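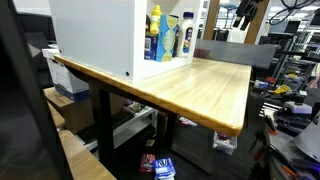

Mustard, mayonnaise and a couple of boxes in a white cabinet.

How to Test a "Use It Up" Pantry Plan Before You Believe It

By Octavio Ríos

Every fall somebody publishes a pantry challenge promising you can skip shopping for a month and pocket a fortune. I don't buy it. The one going around claims savings of $200, and the writer never says what she spent the month before. You can still get something out of the idea if you check the numbers yourself.

1. Find last month's real total. Pull the card statement and add up every grocery charge, including the gas station milk. Mine came to $584, a good deal more than I would have guessed.

2. Write down what you have. Paper is fine. I tried an app called Latby and spent most of an evening typing in soup. Skip condiments, because a bottle of mustard is not dinner, whatever the challenge people say.

3. Plan 5 dinners, no more. A full month of meals planned in one sitting falls apart the first night you work late. Each dinner should use at least two things already on your list.

4. Buy only what those dinners are missing. Fresh food goes on this list too. Bulk deals don't, even good ones.

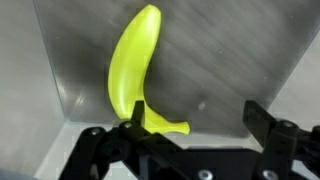
A plastic banana, standing nearly upright.

5. Leave fruit out of the stocking up. I've read that bananas keep for weeks if you wrap the stems. I wrapped mine and saw no difference worth the plastic.

6. Check dates with some sense. "Best by" is mostly about quality, and a dry cracker past its date is usually just a dry cracker. Bulging cans go in the trash.

7. Compare totals after a full month. One cheap week proves nothing if you restock the next. Count takeout as well, or you are fooling yourself.

My friend Hauwa Etim did this in October and came out slightly ahead. I broke even and finally got rid of the lentils.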